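Robot Safety & Fault Handling
Unit 7 notes — the Mastik cell fault

Read before lab. Bring the fault sheet, filled in as far as you got.

What happened, short version. Arm was running the kitchen pick routine. Gripper closed, controller logged "object held", arm lifted and moved on. Nothing in the fingers. Routine kept going, came down on a pose it thought was clear, hit the table. Protective stop came late — see below.

Log: 3,000 lines, most of it useless. Start at the first grip event and read foward.

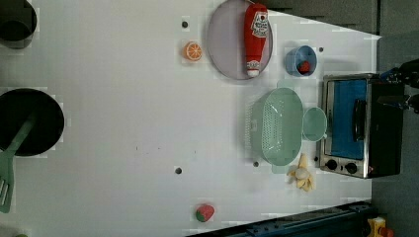

Root cause was the grip check. Kocsis gripper reports motor current, and the Jutstead script treated any current over 400 mA as a held object. One number for everything. Works for a rigid part in a factory. On a table like this you have a squeeze bottle lying across a plate, so closing on the bottle can mean closing on the plate rim too. Same problem with the strawberry-like fruit sitting in the blue cup: fingers can catch the cup wall, current goes up, script says held. Colander and small bowl touching, same again. Current tells you the fingers met something. Doesnt tell you what.

Second fault: stop timeout set to 1,000 ms in the Pevar config. Left over from bench testing. Way too long with the arm moving down.

Fixes to discuss
- check finger width as well as current
- check again after lift, before any travel
- shorter timeout, locked in the config
- slow speed near the table

Reset rule: no restart from the pendant until somebody has looked at the fingers and the log is saved. Power cycling wipes the buffer.

For next time: write the grip check in plain steps, half a page. Include what the arm does when the check fails.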